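February 10, 2023

Spent the morning on the queue depth alerts again. The threshold was set at 1000 messages when the ingest service still ran as a single process, and it has never been revisited. Now that the consumers are split by tenant, 1000 on one partition is a serious backlog and 1000 across all of them is a normal minute after the nightly import. Rewrote the rule to use the age of the oldest unacknowledged message. Depth stays on the dashboard as a secondary panel but no longer pages anyone.

Oter handled the new rule without complaint once I found the right label. The documentation says partition_id. The exporter emits partition. Lost the better part of an hour to that and have added a note to the runbook.

The larger job is still the Tokus migration. Status as of tonight:

Collector config is in version control and deploys from the main branch. Staging has been sending to both back ends since November. Production is sending traces to both, metrics to the old one only. Logs have not been touched.

The dual write costs more than I estimated. CPU on the collector hosts is fine, but the export queue to the old back end fills whenever its endpoint slows down, and because both exporters share a memory limiter, the new pipeline starts refusing spans as well. That is a design fault of mine. The two pipelines need separate collector instances, or at minimum separate limiters, which this version does not support. Separate instances it is. Drafted the unit files and left them on a branch.

Looked at span volume by service while I was in there. The billing worker accounts for most of it. Every invoice line opens a child span, so a large account produces a trace with 2000 children that the viewer can't render in any useful way. Changed the instrumentation to one span per invoice with the line count as an attribute. Ran the test suite: 158 passed, 2 failed. Both failures assert on the number of spans emitted, so they were testing the behaviour I removed. Updated them, and will ask for a second opinion before merging, as I am not certain the finance reports don't read those spans somewhere. They shouldn't. I have been wrong about what reads what before.

Tail sampling next. The current policy keeps all errors, all traces over the latency threshold, and a small random share of the remainder. It works for the request path and poorly for batch jobs, where everything is over the latency threshold by design. Bodnár (the scheduler, now the last thing we run on the old runtime) is the worst case, as its root span stays open for the whole job and the sampler's decision window closes long before it ends. The spans arriving afterwards are judged on their own and most get dropped, so the stored trace has a beginning and no middle. Options are a longer window, with the memory that implies, or breaking the job into linked traces, one per stage. I favour linked traces. The viewer supports links, although it displays them in a side panel that is easy to miss.
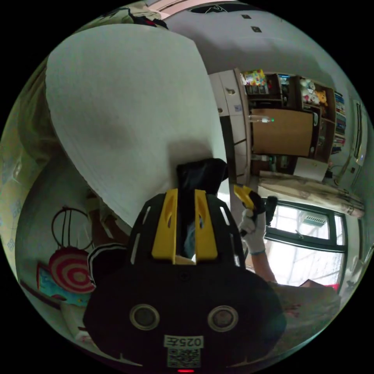 Clock skew is a separate annoyance. One of the Vandesov nodes runs ahead of the others, enough that child spans appear to start before their parents. The viewer corrects for this silently, and the correction made a perfectly healthy cache call look slow. Turned the adjustment off in my own session and the numbers made sense again. The time daemon on that node was configured against a server that we decommissioned. Pointed it at the current pair and restarted it. Need to check the drift graph tomorrow morning and then look over the other nodes for the same stale entry.

Short list for tomorrow:

Split the collectors in staging, then leave them alone for a full import cycle.
Review the billing span change.
Write up the linked trace proposal, with a memory figure for the longer window so there is something to compare it against.
Drift graph.
Rotate the export token. It is still the one from the trial.

Stopped at a reasonable hour. The pager is with me until the weekend, and the old depth alert is muted until the new rule has been through one nightly import.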